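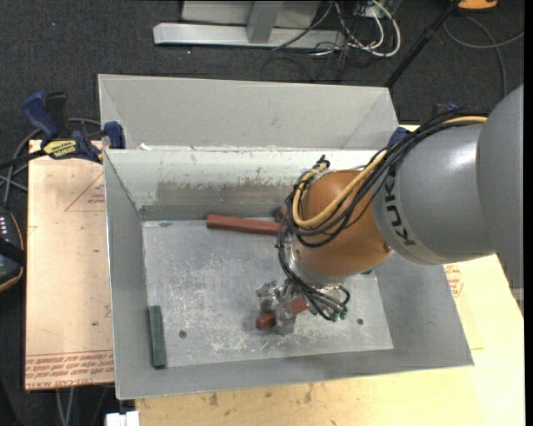
Why not buy a proper cable dress pack and be done with it, a reader at Gustberg wrote to me in April, after I'd grumbled about wrist cables one time too many. Fair question! I get some version of it every couple of months, and my answer keeps getting longer, so I'm putting it here where I can just point people at it.

My opinion, after a good many years of looking after picking cells at Tusow: most of us spend our maintenance time on the wrong end of the arm. We fuss over the base and the controller and the big joints, which will outlive us all, and then we give the last foot of cable before the gripper whatever minutes are left before lunch. That last foot is where my trouble comes from. I went back through the log for our bin cell and found 15 stops I'd put down as "gripper fault." The gripper itself was to blame for 2 of them. The rest were cable – a connector backed halfway out, a wire rubbed thin, a loop that had crept around until it tugged every time the wrist turned over.

So, the dress pack. The one I was quoted from Horeler came to $1,685, and I'm sure it's a lovely thing. I've used their stuff on a welding cell and had no complaints. But a welding cell does the same move all day long, and a bin cell doesn't. It goes into corners. It comes at a block from the left, then it twists around and comes at the next one from the right, and a stiff tube that's perfect for one of those is a nuisance for the other (and it takes up room you'd like to have when the wrist is down between sloping walls). I'd take cables wrapped snug around the wrist, with the slack left where the fingers need it, and I'd go look at them often.

Looking at them often is the part people don't want to hear. My routine is dull. Jog the wrist slowly to both ends of its travel, by hand on the pendant, and watch the loop the whole way. Does it go tight? Does it catch? Then stop the cell, lock it out, and put a finger on every connector down by the tool. Then run 100 picks with plain wooden blocks, nothing fancy, and watch again. I like wood for this. It's cheap, it's forgiving if the fingers come down wrong, and when it gets chewed up you cut another piece.

And please, check your clamps while you're down there! I lost most of an afternoon once to a gripper that kept landing short. I re-taught the tool point, I swapped a cable, I said some things about the vendor. The bin had walked. Just a little, a bump at a time, because a clamp had loosened and I'd never thought to put a wrench of attention on it. Now I draw a pencil line along the edge of every bin I set down and I check it with my coffee in the other hand.

Our integrator, Bang, thinks I'm stubborn about this, and they've told me so. They'd like everything tidy and covered so the customer sees a clean arm. I see their point when the customer is walking through. But I'm the one who gets called at 6 in the morning, and I'd like to be able to see a bad wire without taking three covers off first.

If your cell runs one path forever, buy the dress pack, with my blessing. If it digs around in a bin, keep your money for now and spend ten minutes at the wrist before the shift starts. I'd still like to hear from anyone who's run a Horeler pack in a bin cell for a full year, especially how the connectors held up.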